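Jarman Hand Towel, White

Sold singly or as a set of 2
Maker: Jarman
Supplied by: Rasham Home, Drorkdale
Weight: 370 g per set of two
Color: white only

We have turned down a lot of white hand towels at Rasham. Most of them arrive feeling wonderful, and the feeling comes from a finish that goes down the drain in the first wash. So when the Jarman samples came in with a leaflet promising "hotel softness for life," Angelica Bautista, our buyer, put the leaflet in the recycling and the towels in the machine.

They came out fine. A little flatter than new, a bit rougher along the hem, still thick enough to dry two hands properly. That is most of what we ask of a hand towel, and it is why we stock this one. We don't believe the "for life" part and we have left it off our label.

Folding and rolling

Jarman makes a good deal of how nicely the towel folds. Any towel folds. What we will say is that this sort of thick, fluffy terry makes a small, plump bundle that looks decent on a shelf or in a gift basket, and that it doesn't lie very flat. If your linen closet is tight, expect to lose more room to these than to a thin waffle towel. 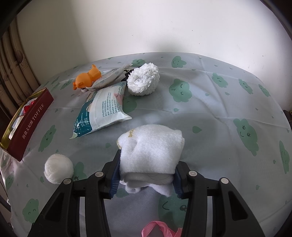

Rolling is the other option, and terry rolled up tight into a ball does look cheerful next to the soap. It also comes undone the moment a child picks it up. Tie it with a ribbon if it's going to be a present. For everyday use, fold it and be done.

What the maker says, and what we think

"Ultra absorbent." After the first wash, yes, quite. Straight out of the wrapping it mostly pushes water around. Wash it before you use it, without softener.

"Lint free." No. We had fluff in the dryer filter for the first 5 washes, and Angelica had it on a black sweater on Saturday. It does settle down.

"Quick drying." Compared with what? Hung over a rail in a bathroom with the window shut, ours was still damp in the morning. A thick towel takes time to dry, and a label won't change that.

"Suitable for face and spa use." It is a hand towel. You can certainly use it to pat your face after a sheet mask, and several customers buy it for that, but there is no special spa version hiding in here and you shouldn't pay extra for one. The Satadberg "Facial Cloth" we were offered last October felt the same to us and cost a good deal more.

Care

Wash warm with other whites. Tumble dry low or line dry. Shake it out before drying if you want the pile to stand up again. Bleach is allowed by the maker, though we would try plain detergent first. Makeup stains came out of our samples in one wash; self-tanner did not come out at all.

Customer comment

"Bought 7 for the guest bathroom. They're towels. They work. I would have liked a hanging loop." Gwawr Mostyn

We would have liked a hanging loop too, and have told Jarman so.

Returns

Unwashed towels can come back to the Drorkdale shop with the receipt. Washed ones can come back only if a seam has gone.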